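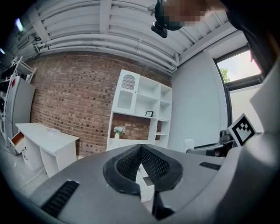 Why should anyone learn to mend their own clothes when a new shirt costs less than lunch?

Mending is fun, it takes less skill than you think, and a shirt you have repaired yourself becomes a shirt you want to wear.

I'd put the fun first, and I'd put it first even for people who hated sewing in school. I came to this in my forties with a hole in the elbow of a green sweater and a library book that assumed I owned a darning mushroom. I used an orange. It rolled off my lap a lot, but the hole closed up, and I walked around for a week showing my elbow to people who hadn't asked to see it!

The usual case for mending is about waste, and I agree with all of it. I just don't think guilt ever got a person to thread a needle on a weeknight. Pleasure does. There is something so satisfying about running yarn back and forth across a gap (over, under, over, under) and watching cloth appear where there was only air. You can do it while listening to a ball game. You can do it badly and it still holds.

Most of what I know beyond the basics came from Wubit Mekonnen, who taught the evening class I took in November. Her first rule was to wash the thing before you work on it. Her second was to quit pulling the thread so tight. I must have heard that second one 14 times in the first session, and she was right every time, because my patch looked like a raisin. She passed around a work coat with patches on top of patches, and we all went quiet and then all started talking at once.

People worry that a repair will show. Well, yes, mine show. I like a mustard-colored darn on a gray sock, and I like a row of white stitches across a denim knee. But if you need your office pants to look like office pants, invisible mending is a real craft and worth paying for. I've taken a wool jacket to a tailor and was delighted to hand over the money. Knowing how to do a little yourself makes you a much better customer, too. You know what you're asking for, and you know why it takes a while.

Where I get a bit worked up is with the clothes themselves. Some of them are made so thin that there's nothing to sew into. You put a needle through a two-year-old T-shirt and the fabric gives way beside it. Look at the seams before you buy! Turn the thing inside out right there in the store. If there's extra cloth at the hem and a spare button on the tag, somebody expected you to keep it.

So start with a button, then a sock. Get a pack of needles with big eyes, some thread that nearly matches, and decent scissors that stay out of the kitchen. Sit by a window. If the first one comes out lumpy, wear it inside a boot.

I have a pair of corduroys waiting for me with a torn back pocket, and I've been saving them for the next rainy afternoon. The thread is rust orange. I can't wait.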